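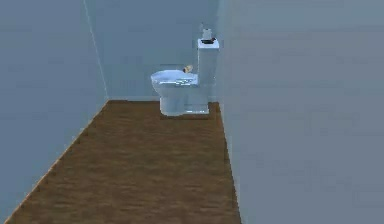 White toilet against the back wall of a narrow room, pale blue-grey paint.

Velitz Slimline Extractor Fan
Supplied by Kovirlow Bathroom Spares
Product code 1265

We stock the Velitz because people keep asking for it. The box says it will "transform" a small bathroom. It won't. It is a plain wall fan that moves damp air through a duct, and it does that well enough if the duct is short and straight. Put two bends in the run and you may as well open the door.

Ruan Zwane on our trade counter fitted one at home and has left it in, though he swapped the supplied screws for longer ones. The maker calls it "whisper quiet". We'd call it a fan. You will hear it through a thin wall at night.

The timer model is worth the extra money if the room has no window. The humidity model we are less sure of. Two customers have sent theirs back for running all day in wet weather, and the Ellik version at a similar price seems less fussy.

Mould claims: ignore them, on this box or any other. A fan won't cure a leaking pipe or a cold outside wall.

Duct size: 100 mm
Fitting: wall or ceiling
Timer: 2 to 20 minutes, timer model only
Guarantee: 2 years, keep your receipt
Spare grille: order code 2125
In stock: 200

Must be wired by a qualified electrician. Duct and outside vent not included, whatever the picture on the box suggests. Returns to the Mahlangu Road counter, unused and with all parts.

Page last checked October 7, 2018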